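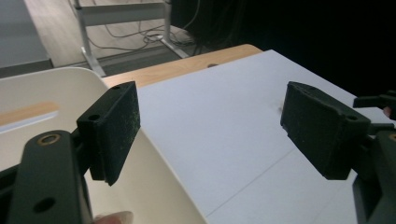
Tirkirard: The Complete First Series (DVD box set)

Label: Plandex
Discs: 4
Episodes: 8
Subtitles: English, Finnish, Vietnamese
Availability: In stock
Page updated: 04/01/2024

If you missed Tirkirard when it went out late on Sunday nights (and plenty of us did, it was up against the football), you now have the whole first series in one box. It's a slow, funny, slightly spooky drama set in a ferry town where the ferry has stopped running, and it gets better with every episode. We've had it on in the office twice through and people still put their sandwiches down for the harbour office scene in episode three.

Iida Mustonen plays Dantas, the ticket inspector with no tickets left to inspect, and she's wonderful. There's a long stretch in the fifth episode where she hardly speaks, only walks from one end of the town to the other, and you can't look away. The writer, Hường Đặng, had only done radio before this and you can hear it in the dialogue — everyone talks over everyone else, and you still catch every word.

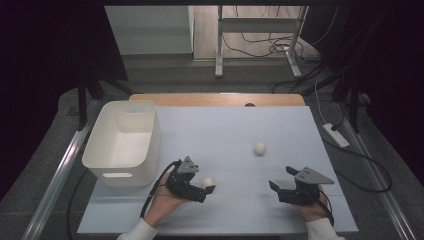
The picture has been cleaned up from the original masters, and the night scenes are much clearer than they were on broadcast. You can finally read the letter in episode two! The sound is stereo throughout. All eight episodes run at full length, including the opening one, which lost ten minutes when it was repeated.

Extras, all on disc four:
Commentary on episodes one and eight with Hường Đặng and Iida Mustonen
Deleted scenes, among them the other version of the wedding
Toreck Sings, the full performance by the pub band
Trailers for the original run

There's a booklet as well, with a new essay on the locations and a map of the town drawn by the design team. The first 200 copies come with a set of postcards, and we still have some of those left.

Region 2, PAL. The discs will play on any UK machine, but please check yours if you're ordering from further away. Suitable for 12 and over.

A second series starts filming in April — so there's time to catch up. If you order both formats when the Blu-ray arrives, we'll only charge postage on the first.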